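Okay, week 3 of learning bread baking from scratch and I am HOOKED. A thread!

First thing: my starter has a name now. Mona. Mona lives on top of the fridge and doubled in 5 hours this morning, a personal best! 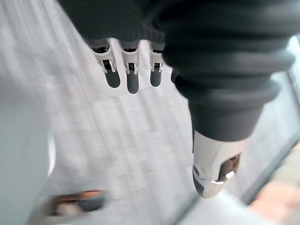 Three fingers, pale gray background.

Back to bread. I switched to a 50/50 mix of white and whole wheat and the smell alone is worth it — nutty, a little sweet, the whole hallway gets it.

Biggest change for me was waiting. I used to shape way too early (so many flat loaves, so much toast). 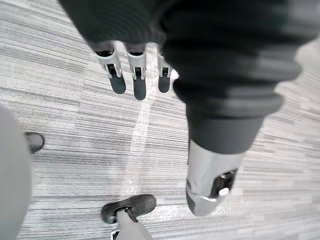 And salt! I kept adding it with the water, now I mix flour and water first, let it sit, then fold the salt in. The dough feels so much stretchier.

Next up is rye. The little mill in Vondton sells a dark one and I've wanted to try it since September.

If you bake with rye, tell me everything. How sticky is too sticky?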